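The Thin Rulebook

Every workplace that lets robots in acquires two rulebooks. The first is bound, numbered and signed for, and lives on a shelf. The second is taped to the wall at eye level and has coffee on it. I spent part of November at Esulden, a firm that collects demonstrations of household tasks for teaching machines, in order to read the second one.

It was shorter than I had been led to expect. When Viorica Moldovan took over the collection floor, the house rules ran to 19 pages, and a good many of them concerned footwear. Moldovan has nothing against footwear. She did notice that the rules people broke most were the ones that came after page four, and she drew the conclusion any reader of terms and conditions would draw.

"They were very good rules," she told me, with the tenderness people reserve for dead relatives. "You could not fault them. You could not find them either."

The version on the wall now is a single sheet. Nelu Avram, who had written most of the original, was given the job of cutting it down, and describes the experience as being asked to choose between his children and then being told he had kept too many. A clause on the correct angle of window blinds went early. A paragraph defining the word "table" held out for weeks.

What survived falls under the heading Before You Start, and it is almost insultingly plain. Check the fingers. Check the screws. Clear the surface. Put the thing you are going to move where the sheet says, and put nothing else anywhere. Begin with the hand open. If you make a mistake, carry on and mark it, and do not go back and delete it to spare your feelings.
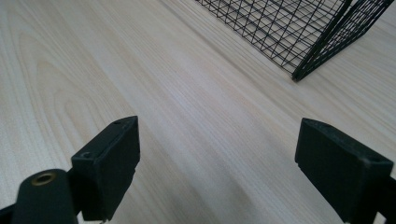

The rule about clear surfaces is the one outsiders find fussy, and the one Moldovan will defend until your tea goes cold. A person asked to tidy a table will leave a pen on it, a mug, half a biscuit, and see none of them. Whoever learns from the recording sees them all, and may decide that the biscuit matters. So one black wire mesh basket on pale wood, with both fingers standing wide apart and nothing between them, is by local standards a beautifully prepared start. It has the charm of a hotel room before the guests arrive. Avram would like it known that the old rulebook covered this too, in section 2, at length.

The mistakes rule took longer to win friends. Traian Filip, who has operated the grippers here longer than anyone, admits that for his first months he threw away every fumble. His recordings were immaculate. They were also, he was informed, of limited use, because a machine brought up entirely on Filip's successes would have no idea what to do on dropping a spoon, an event for which it had been given no reason to prepare. He now fumbles with a clear conscience and writes it down in a column headed "Fumbles", where he holds what he believes to be the record.

There are people who think the single sheet is a scandal. One of them is Chaminda Akanda, who audits working practices for Umeck and was kind enough to explain to me over a long lunch why he would never sign it off. His objection is that a short rule leans on the good sense of the person reading it, and good sense is not something he can inspect. What does "check the screws" mean? Which screws, how tight, against what, and where is it recorded? He has seen a floor where everyone checked the screws every morning by looking at them fondly.

I put this to Moldovan, who said he had a point and that she resented it. The sheet has since gained a line: turn each screw until it stops, then initial the card. It is the only addition she has allowed. Avram campaigned for a diagram.

Endang Pattinasarany, who trains new operators at Ultside, takes a middle road that seems to annoy both camps equally. Her people get the long rulebook on arrival and the short one a fortnight later, and they are asked to say what has gone missing. Most can name 2 or 3 items. The rest, she supposes, were in there for the author.

She has one further test for any rule, and I have been applying it since to the notices in my own office kitchen, with ruinous results. Ask the newest person in the room what would happen if they ignored it. If they can tell you, keep it. If they look at the ceiling, take it down and see who complains.

At Esulden, somebody complained about the blinds. It was Avram. The clause is being reviewed, and he has submitted a draft.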